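Previlero Furniture Support
Ticket 261: White table top, small blocks don't sit straight when stacked
Status: Resolved
Product: Relton work table, white, matte top
Opened: Feb 3, 2025

Customer message

We bought two of the Relton tables in July and set them up next to each other. One of them is used for stacking small blocks, a light blue one on top of a pink one. Lately the stack has been leaning. It's a slight lean, but with blocks this size it's enough that the top one slides off if the table gets bumped.

What we've tried so far:

Swapped the blocks, pink on top and blue on the bottom. Same lean, same direction.
Wiped the table top with a damp cloth and let it dry. No change.
Moved the stack closer to the far edge. Slightly better, but still off.

The blocks themselves look fine to us. The edges are a bit soft but they always were. The floor in this room is an old one and has never been checked for level.

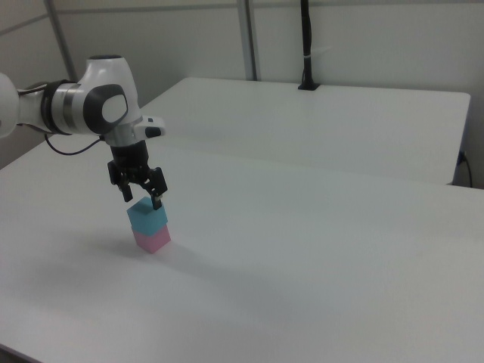

Does it matter which block goes on the bottom?
With two blocks the same size, either one can go on the bottom. If one has a worn or dented face, put that one on top with the good face down.

Support reply 1

Thank you for the details. A lean that stays in the same direction after the blocks are swapped usually comes from the table and not from the blocks. Please do the following, in this order:

1. Clear the small items off the top and lay a spirit level across the short side, then the long side. Write down which way the bubble goes.
2. Push down gently on each corner. If one corner dips, the foot under it isn't touching the floor.
3. Turn that foot counterclockwise until it touches, then half a turn more. Check the level again.
4. Lay a straight ruler on the top where the stack normally stands. If light shows under the middle of the ruler, let us know — that would be a warped top, and a different repair.

Don't put folded paper or cardboard under the feet. It packs down and the table goes out of level again.

Customer update

Level on the long side was fine. On the short side the bubble was well off to one end. One back corner dipped when pushed. The foot there was almost loose, so we turned it down as described and the corner stopped moving. The bubble is now between the lines both ways. No light under the ruler.

The second table is a little lower than the first. We had been trying to match the heights when we put them in, and that is probably when the foot got backed out.
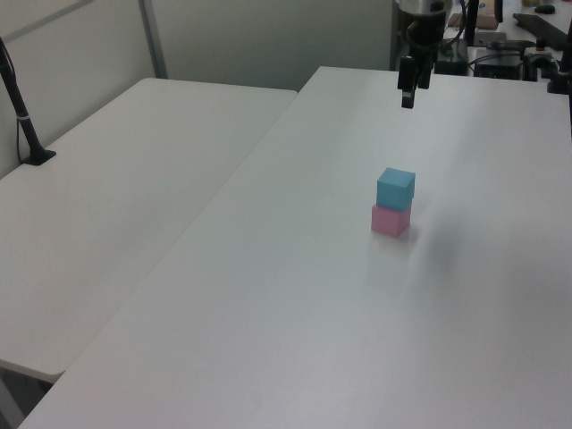 We left the second table at its own height this time and only leveled the first one. If there's a proper way to bring both to the same height we'd like to know, but it isn't urgent.

Support reply 2

To match two tables, level the lower one first, then raise all four of its feet by the same number of turns. The feet are marked with a dot so you can count. Stop at 37 mm of exposed thread. Past that the foot can wobble — if you still need height, ask for the Magbanua extension feet, which fit the same thread.

Also tighten the lock nut on each foot when you're done. A missing lock nut can be ordered through the parts page.

Customer update

Lock nuts were loose on 2 of the feet, now tightened. Stack is standing straight. You can close this.

Closed by support. Cause: rear foot backed out, lock nut not tightened. No parts sent.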